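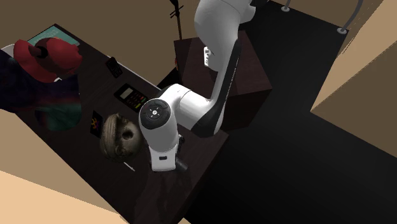

Manipulation Safety Group

Clorura > Engineering Notes > Opinion > A stop that never happens is still a fault

In April the arm in our test cell pressed its closed gripper into a table with over 280 newtons before the controller cut in. No one was inside the guarding. The damage came to a bent finger mount, a dent in the table and a morning spent recalibrating the wrist. As incidents go it was small, and the report was closed quickly. The root cause was given as a wrong table height in the task file, and the corrective action was to put in the right one.

I think the report was closed on the wrong cause. The same motion, with the same fault in it, had already been through our simulator and had been marked as passed. My argument is that we should have treated that pass as the failure, and that we should now change how we read simulated results before they are used to release a motion to hardware.

First, the set-up. The simulated cell in Antal is a domestic table with loose items on it and a fixed arm reaching in from behind. The arm's task is to approach a named item from above, close on it, lift it and put it down elsewhere. The render at the top of this page comes from that family of scenes, with the hand low over the wood and the fingers next to a round grooved object, the phone or tablet on one side and a thin white pencil or stick lying near it. There is a card terminal on the table as well, and a red cap farther back. The clutter matters to what follows. Items vary in height, and the planner has to decide how far down to go for each one.

The descent is planned in Workano. It takes the height of the item, subtracts a grasp depth and checks the result against the table surface with a clearance of eight millimetres. If the target falls inside the clearance, the plan should be rejected. For thick items the check never comes close to mattering. For a pencil it matters every time, and the operator is allowed to relax the clearance for flat items, as otherwise they could not be picked up at all.

Relaxing the clearance is done with a flag in the task file. The flag was meant to reduce the margin. What it did, following a change to the file format, was remove the table from the collision check for the whole of the descent. The planner then had no surface to respect. It had only the table height, used as a plain number in a subtraction, and in the task file for the real cell that number was too low.

So there were two faults. One was a number somebody typed. The other was a check that had been silently removed. The incident report deals with the first. The second was corrected later under a general maintenance ticket, with no mention of the incident, and anyone reading the record in a year's time will conclude that the cell was hurt by a typing error.

Now the simulator. The flag was set in 25 of the simulated runs used to release the motion. I have been through the contact logs for all of them. In every one there is contact between the fingers and the table during the descent. In most it is light. In several the fingers sink into the surface by an amount that real wood would not permit, and the contact force shown in the log rises and then levels off at a value that is far too low for the depth reached.

There is nothing mysterious in this. The contact model is soft, because a stiff one makes the solver unstable at the time step we use. A soft table lets the arm push into it and then hands back a modest force. The joint torques stay within limits. The arm completes the descent, closes the fingers, lifts the item and is given a pass. The success test asks whether the item ended up where it should. It does not ask what the hand did to the table on the way.

The protective stop is also missing. The real arm, a Stiner unit on a fixed base, has a controller that watches the joint torques and halts when they depart too far from what it expects. The simulated arm has the same links and joints and none of that behaviour. It is the shape of the machine and its motion, without the part that refuses to carry on. I have heard this defended on the ground that the stop is a safety function, belongs to the hardware and need not be modelled to test a grasp. As a division of labour between teams that is tidy. As a reason to trust a pass it is poor. A run in which the real machine would have stopped halfway has been recorded as a run in which the task was finished.

The usual reply is that simulation is only a filter. It removes the worst plans cheaply, and the hardware trial catches the rest. I accept the first half. The second describes a practice in which the first real detection of an overload is the overload itself. In our cell that cost a finger mount. The same release process is used for cells where people load parts by hand between cycles, and there I would not want the physical trial to be the first instrument capable of noticing.

A second reply is that rendered scenes have become good enough to be reviewed by eye, and that a reviewer would have seen the hand going into the table. I tested this on myself, by watching the runs before looking at the logs. I missed nearly all of them. The dark fingers meet a dark, glossy top from a steep viewing angle, and a few millimetres of penetration is simply not visible. The better the render, the more I was inclined to believe it. The wood has a grain and a soft reflection, and it is easy to forget that the solver knows nothing of wood. Review by eye is useful for gross errors, such as an arm swinging through a cabinet. It has no value for force and should not be listed in the release form as a check on contact, where it currently is.

A third reply deserves more respect. If every table contact is flagged, flat items become impossible to test, because picking up a thin object involves touching what it lies on. A limit that always trips will be switched off within the month. This is true, and it is how the flag came to exist in the first place. The answer is a limit on force and depth during contact, set separately from the limit on clearance during approach. Touching the table is allowed. Driving into it is not. The planner and the simulator already hold the quantities needed to tell the two apart, and neither of them is asked.

What I would change is modest.

The simulated arm should carry a model of the protective stop, even a crude one. A torque threshold with a short filter would do. It will trip in the wrong places at first, and adjusting it will teach us something about the real one. A run that trips it should end there and be recorded as stopped, whatever position the item has reached.

Finger penetration into any fixed surface should be logged as a result in its own right, beside success and cycle time, and it should appear on the release form. As the contact model is soft, depth is a better warning than force. I would treat any depth the real material could not give as a failed run.

Flags that relax a check should state what remains of the check after they are applied. Had the Workano log contained a line saying that the table was absent from the collision set, the fault would have been found by the first person to read it. The log said that the flat item option was on, which was correct and of no help.

Finally, a simulated overload should be entered in the same incident register as a real one. I expect resistance to this. The register is read by customers, and a long list of events in which nothing was damaged looks bad beside a short list of events in which something was. But the short list depends on how hard we look, and at present we look after the mount has bent. The 25 runs were a warning delivered in advance and free of charge. They are still stored as passes. I have asked for them to be relabelled and the request is open.

The cell itself is running again with the corrected height and the repaired flag. The contact model is unchanged and so is the release form. The next motion to go through them is another pick from a cluttered table, and the item is flat.

Reader comments

gripper_bench
Agree on the stop model. We tried a plain torque threshold on a similar arm and it tripped on every fast wrist turn until we added the payload. Worth doing all the same. Put the payload in from day one.

Solver side
The remark about stiffness is fair, but the time step can be cut for the descent alone. It makes those runs slower, though the rest of the motion is unaffected. Depth as a pass criterion will depend on the step as well, so please record both.

nightshift_cell
Was the flag repaired in old task files too or only in new ones? Ours still load in the old format.

Author
Only in new ones. Old files are converted when loaded and the converter has not been checked. I have added it to the ticket.

ex_integrator
I don't agree about the register. If simulated events go in with real ones, people will stop reading it. Keep a separate register and make sign-off depend on both.

nightshift_cell
Two registers means one that gets read. Same problem.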